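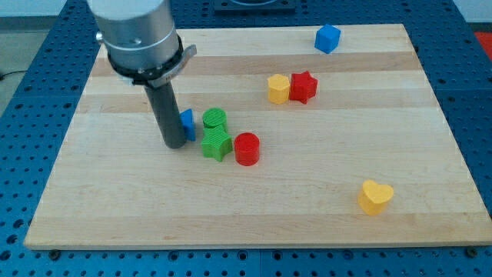 Saturday, July 6, 2024

Power came back at 2 this morning so typing this fast in case it goes again. Phone's at full, laptop's at full, every flashlight in the house is lined up on the dryer.

We're fine. Lots of you asked. House is dry except the back step and a corner of the garage. Lower Orneck is a different story.

The creek went over Wednesday night. I'd been watching the gauge page since supper and it just stopped updating, so I put boots on and walked down to the Maes Street bridge. Couldn't get to it. Water was already across the road at the bait shop and moving a lot faster than I liked. Turned around. Flynn Gilchrist was out in his truck knocking on doors with the window down, yelling at people to get their cars up the hill. A few did. The ones who didn't have cars full of mud now.

Hưng Lý and Nhàn Lại got out with the dog, two bags and a box of papers. They're in our spare room. Nhàn went back yesterday to look and said the line on the kitchen wall is over the light switches. She didn't want to talk much after that so we made soup.

The shelter is at Pralier, the high school gym, not the middle school like the county text said. PLEASE stop sharing the old one. 140 people there as of last night according to Karla Olvera, who's been on the front desk more or less nonstop. Teh second text had the right building but the wrong street number. I mean come on.

What they need, from Karla:

Socks, adult sizes
Diapers, the two biggest sizes
Phone chargers
Contractor bags
Bleach (no more bottled water, they're stacking it in the hall)

No clothes right now. There's a mountain.

Water notice is still on for everyone on the Wasar side. Boil it. That includes brushing teeth and the ice maker, dump what's in the bin. Orneck side was lifted Friday afternoon but ours came out brown this morning so I'm boiling anyway.

If you had insurance or even if you didn't, take pictures before you drag stuff to the curb. Tài Bạch lost a claim in the June storm that way, threw the carpet out first. He's got a truck and a pump and is taking names, call him or leave a comment and I'll pass it on. 1271 is the last four of my number for those who have the old one written down, the rest is the same.

Road stuff - Maes Street closed both ends, the county road is one lane by the feed store. Don't drive around the barrels. Somebody did it last night and Flynn had to go pull them out.

More rain tonight they say, not as much. Gauge page is working again so I'll be up watchng it. Will post if it gets to the second mark.

Hưng says thanks for the dog food, whoever left it on the porch.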